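Startseite > Laborpraxis > Arbeitsplatz > Pipettierplatz einrichten

Pipettierplatz mit Steinplatte und Spitzenboxen einrichten

Stand: September. Überarbeitet von Liette Paquette, Durchsicht: Shanthi Sultana.

Die Anleitung beschreibt den Aufbau eines Pipettierplatzes auf einem Tisch mit Aluminium-Nutenprofil. Sie gilt für die Plätze im Labor Drovcombe und lässt sich auf andere Profiltische übertragen. Nicht behandelt werden Sterilbank und Abzug.

Benötigtes Material

Auflageplatte mit polierter Oberfläche
Spitzenboxen mit Deckel, nach Volumen getrennt
Rack für Einzelspitzen oder Röhrchen
Gummimatte, 2 mm, zugeschnitten auf die Platte
Wasserwaage
Fusselfreie Tücher, Ethanol 70 %
Abwurfbehälter

1. Tisch vorbereiten

Tisch vollständig räumen. Die Nuten zuerst trocken aussaugen, danach mit einem schmalen Tuch und Ethanol auswischen. In den Nuten sammeln sich Spitzen, Folienreste und Salzkrusten, die eine aufgelegte Platte zum Kippeln bringen. Tische der Baureihe Vendik von 1991 haben scharfkantige Profilenden - dort Handschuhe tragen.

2. Platte auflegen

Gummimatte auflegen und glattstreichen. Die Platte zu zweit absetzen, mit der Hinterkante zuerst. Sie darf an der Vorderkante nicht über den Tisch hinausragen. Rechts bleibt ein Streifen des Profils frei, er wird für die Boxen gebraucht.

Mit der Wasserwaage längs und quer prüfen. Abweichungen an den Tischfüßen ausgleichen, nie durch Unterlegen einzelner Ecken der Platte. Steinplatten reißen bei punktueller Belastung bevorzugt entlang der Adern.

3. Beleuchtung ausrichten

Dunkle, polierte Flächen spiegeln stark. Die Leuchte so weit seitlich versetzen, dass der Reflex nicht in den Bereich fällt, in dem Röhrchen abgelesen werden. Lässt sich die Deckenleuchte nicht verstellen, wird der Arbeitsbereich auf der Platte verschoben. Tropfen klarer Flüssigkeit sind auf einer dunklen Fläche bei flachem Blickwinkel gut zu erkennen, in der Aderung dagegen leicht zu übersehen.

4. Spitzenboxen und Rack anordnen

Die Boxen stehen nebeneinander auf dem Profil, nicht auf der Platte. Das Rack kommt davor, so dass die Hand beim Aufnehmen einer Spitze nicht über die offenen Boxen geführt wird. Für Linkshänder die Anordnung spiegeln.

Jede Box auf der Stirnseite mit Volumen und Anbruchdatum beschriften. Deckelfarben eignen sich nur innerhalb einer Lieferserie zur Unterscheidung. Kleinteile und leere Folien gehören in den Abwurf.

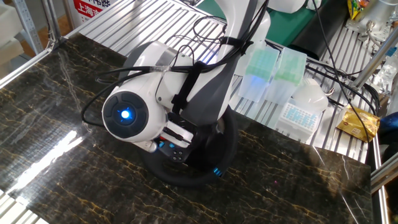 Wie oft muss die Auflageplatte gereinigt werden?
Nach jeder Arbeitssitzung mit Ethanol 70 % und einem fusselfreien Tuch, dazu einmal pro Woche mit neutralem Reiniger. In Drovcombe ist das der Mittwoch. Säurehaltige Mittel greifen kalkhaltigen Stein an und machen die Politur stumpf.

5. Endkontrolle

Platte an allen vier Ecken belasten, sie darf nicht wippen. Deckel der Boxen einmal öffnen und schließen; die Box muss dabei stehen bleiben. Rutscht sie auf dem Profil, einen Streifen der Gummimatte unterlegen. Anschließend den Platz in der Tischliste eintragen.

Ergänzungen zum Abschnitt Beleuchtung stammen von Anisa Liew. Fehler in der Anleitung bitte an Zainab Ojo melden, Nachbestellung von Matten über Colleen Sandhu.

Weiter: Pipetten gravimetrisch prüfen
Zurück: Tischliste und Platzvergabe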